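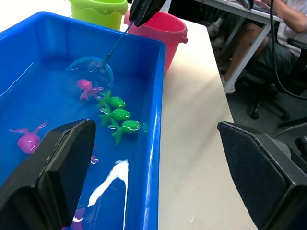
A blue tub of water on a white tabletop, with a small round net dipped in.

The swimming and water fitness school at Edonby runs its busiest class at half past six in the morning, when most of the town is still in bed. It is a deep-water exercise session for adults, and when it began three winters ago it had four people in it. There are now 30 places and a waiting list.

The woman who started it would rather her name stayed out of this, on the grounds that she teaches alongside five others and they would only tease her. We spoke in the small office behind the changing rooms on a Tuesday, between her second and third classes.

She came to teaching late. She worked in the accounts department at Noonan, the flooring firm, until her knees got bad enough that a physiotherapist sent her to the pool. "I hadn't swum since school," she said. "I went in with a float belt on and held the side for most of the first lesson. I hated it. The second week I hated it a bit less."

She trained as an instructor the following year and took on the early class when the previous teacher moved away. The pool, which belongs to the Vukalen leisure centre, had been thinking of dropping the slot.

The sessions last 40 minutes. Everyone wears a belt, and feet do not touch the bottom. There is a warm-up of slow running on the spot, then intervals, then work with foam dumbbells, then stretching along the rail. She stands on the side for most of it and shouts over the music.

"People think it's gentle because you can't see anyone sweating," she said. "Then they try the intervals. I've had runners get out after twenty minutes and sit on the bench."

About a third of the class cannot swim, or could not when they joined. She asks them to say so on the form and keeps them near the steps for the first month. Some go on to the adult beginners' lessons on Thursday evenings, and she is pleased when they do, but she does not push it.

"One lady told me she was never going to put her face in the water and I said fine, don't. She's been coming two years. Her face is still dry."

The school has 234 members across all its classes, including the children's lessons on Saturdays and a session for expectant mothers. Membership is monthly and can be stopped at any time. It also sells single tickets, which she argued for when the prices were last looked at. Shift workers from the Kuvwood estate make up a good part of the early group, and few of them can come every week.

I asked what goes wrong. Heating, mostly. The boiler failed in February and the class was off for nine days. Belts wear out faster than they should, and the last order came to just over £400. The lockers take an old style of coin and she keeps a jar of them in her desk.

She is also short of teachers. Two trainees are shadowing classes at the moment and she hopes one will take the early slot on Fridays, though neither has said yes. "It's the alarm clock that puts them off. I can't do much about that."

A second deep-water class, at lunchtime, is planned for the autumn if the centre can free up the lanes. She would like it to be slower, with longer rests and no dumbbells, for people coming back after an operation or a long illness. They would need a note from their doctor or physiotherapist.

Her own knees are better than they were. She still swims for herself twice a week, after the public session has finished, and does not time it. "Up and down," she said. "Then I go home and have toast."

New members can join the waiting list for the early class at the centre's front desk. There are places at present in the Thursday beginners' lessons, and belts are provided.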